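### 4.2 Pose confidence under image degradation

The planner in Section 3 accepts a pose only when the estimator reports a confidence above a fixed threshold. This is the usual arrangement, and we inherited it from Vallitz without much thought. It assumes that the confidence score falls when the estimate gets worse. We had seen enough odd grasps by October to doubt that, and the tests in this section were set up to find out how far the doubt was justified.

Vallitz reports one number per object. According to its own documentation the number combines a segmentation score and a fit residual, but the two are merged before the planner sees them. A clean outline with a wrong rotation and a poor outline with a correct rotation can therefore come out the same. We patched the node to publish the two terms separately and logged both. The patch is small and adds no measurable delay to the control loop.

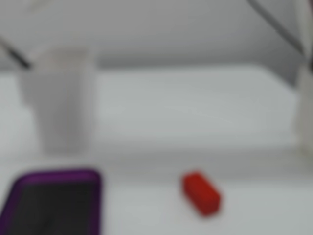

**Figure 4.** Input to the pose estimator with heavy blur.

Segmentation by color is the easy part of the problem, and we think it has made several published results, including our own earlier ones, look better than they should. A detector that has learned "saturated region on a pale background" will keep working long after the geometry has become unreliable. In Figure 4 the red block still stands out plainly from the white surface, while its edges are soft, and it is the edges that the fit depends on. The pale cup on the left is a harder case, with an outline carried mostly by shading. A score tuned on red blocks tells us very little about cups.

We ran 67 trials with degraded input and compared the planner's decision with a reference pose taken from sharp images of the same layout. The merged score stayed above the threshold in 9 trials where the rotation error was too large for a safe grasp. In each of these the segmentation term was high and the residual term was poor, and the merge hid the second behind the first. Raising the threshold removed the bad grasps but also rejected so many good poses that the planner spent most of its time asking for new views. We don't regard that as a fix.

Hovland, which we used as a second estimator, did better on rotation and worse on position. Antigoni Stergiou suggested running both and requiring agreement before a grasp is released. We tried this with 2 agreement rules, one on rotation alone and one on the full pose. The full-pose rule caught every one of the bad cases. It is tempting to stop there, but the two estimators share a training set, and agreement between models that learned from the same images is weaker evidence than it looks. They may well be wrong together on objects that neither has seen.

The blur itself also deserves some suspicion. Most of our degraded inputs were made by filtering sharp images, and a filter is kinder than a real lens or a moving wrist – it treats every part of the image alike. We have not shown that the results carry over to motion blur, and we would ask readers not to quote them as if we had.

For the remaining experiments the planner uses the two terms separately, with a limit on each, and falls back to a new view when either limit is crossed. The limits were set by hand on the Skosham layouts and kept unchanged for Bondavgate. Section 4.3 reports what this costs in cycle time.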